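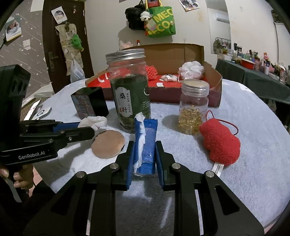
Photo: Feng-yi Siu

Household Storage, Unit 2: Sorting a Mixed Table
Tutor: Ramil Cabrera

Begin with what is kept for use at the table. Tissues in a packet go back in the sleeve, with the opening facing up. Loose tissue is thrown away.

Dried goods stay in a clear jar with a screw lid, label to the front, as with the mulberry leaf (桑叶). Capsules keep their own bottle and are never tipped in with food.

Soft items such as a knitted pouch or a bath pouf go in last, on top of the box.

For Tuesday: read Masholm, chapter 2, and sort one surface at home. Bring your list to room 409.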